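Small shop bidding on the civic auditorium renovation, worth it?
Posted by tilesetter_gra, September 28, 2025

Hello everybody, I've been reading along for a good while and finally have something to ask. My sister and I run a flooring and tile outfit, 8 people on payroll, and we got our woman-owned certification from the city in June. Now the auditorium job is coming up and the general contractor, Haberkorn, is inviting small certified firms to quote on the lobby and restroom packages. I'd love to do it (I had my high school graduation in that building!) but the bid packet is 200 pages and the bonding section makes my head hurt. Has anybody here worked under a big general on a city job, and did you come out all right?

Graziella Lombardi

oldplaster
Welcome, Graziella, and congratulations on the certification, I know what a pile of paper that is. We did ceiling repair at the library annex as a second-tier sub and I would do it again, but please look hard at the payment terms before you get excited. The city paid the general promptly enough, and then the general sat on it. We carried our own payroll and materials for two pay periods and my wife was not speaking to me by the end of it. Ask for the pay-when-paid language in writing and ask what the retainage is.

zorkham_electric
I'm going to disagree a little with oldplaster, in a friendly way. We had the same kind of wait on our first one, and it was mostly our own fault for sending invoices in the wrong format. Once our office manager learned the billing portal we never waited long again. Zorkham has grown a lot on public work and I don't think we'd have gotten in the door without the participation goal. Go to the pre-bid meeting, shake hands, stay for the walkthrough even if your feet hurt.

oldplaster
Fair enough on the invoices, but a two-person office doesn't have an office manager to learn a portal, and that's my whole point. The goals are written for small firms and the paperwork is written for big ones.

ermanno_n
Both of you are right, I think. I spent a lot of years estimating before I retired, and what I used to tell the smaller subs was to price the paperwork. Put the hours in your number: certified payroll, safety meetings, the drive downtown, parking. Graziella, on the bonding, call and ask if your package can be split. Sandik got their painting scope divided on the parking garage and each half came in under the bond threshold. It cost them one polite letter and a follow-up call. The worst they can say is no, and then you know where you stand.
Ermanno Negri

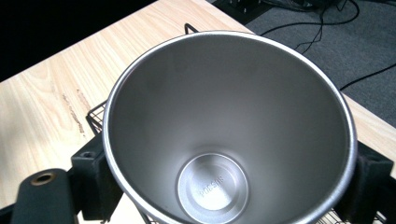

Small Contractors Circle, Public Works Bidding Group

plendo_mike
Does splitting the package hurt you on the participation count, though? We were told at Plendo that the general prefers one certified firm with a bigger number next to it, it's less for them to track.

ermanno_n
It can, Mike, and some project managers will grumble about it. I'd still ask.

tilesetter_gra
Thank you all so much, this is more help than I got in a whole morning of phone calls. I found the addendum on the city site, it's number 3892 if anybody else is looking, and the restroom package is already listed separately from the lobby. So we may quote the restrooms alone and leave the lobby terrazzo to somebody with deeper pockets. My sister still wants both, so we'll be arguing over supper. Oldplaster, what retainage did they hold on you at the annex?

oldplaster
Ten percent until the punch list was signed, and the punch list took forever on account of the other trades. Ask if they'll release yours when your own scope is done.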